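3.2 Collecting demonstrations at home

We gathered the Umness set without a robot in the room. Each demonstrator wore a backpack and a head camera and held one gripper per hand, and went through short tabletop tasks in homes we had been allowed to borrow. In total we kept 428 demonstrations from 21 kitchens and dining rooms. Another 109 were thrown out, most of them for lost tracking and a few for reasons that the logs describe only as "phone."

Our instructions fit on one page. Early drafts ran to six, and the demonstrators who had read all six moved like people defusing something. With the short version they moved faster and made more mistakes, and we kept the mistakes whenever the task was still finished. Figure 4 shows a demonstrator at a table with a saucer, one gripper held back with its jaw open and the other reaching over the saucer. Both grippers carry cubes with printed markers, which give us the pose of each hand whenever the head camera can see them. 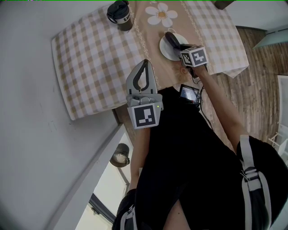

Figure 4. Two-handed collection at a dining table, head camera view. A small screen sits near the right wrist.

3.3 Filtering and labels

Raw recordings were cut into segments by hand. Hiếu Tô and Ngọc Thái labeled the same 69 recordings separately to see how well they agreed on where a grasp begins. They agreed on nearly all of the cups and on very little involving cloth, where a grasp seems to begin whenever the labeler gets tired of waiting for it. We settled on the first frame in which the fingers stop closing.

Segments were dropped if neither marker cube was visible for longer than two seconds. This rule is blunt - it punishes anyone who likes to work with their hands close to the body - and we tried a softer one that filled the gaps from the inertial sensors. The softer rule kept more data and gave us a policy that placed plates slightly inside the table, so the blunt one stayed.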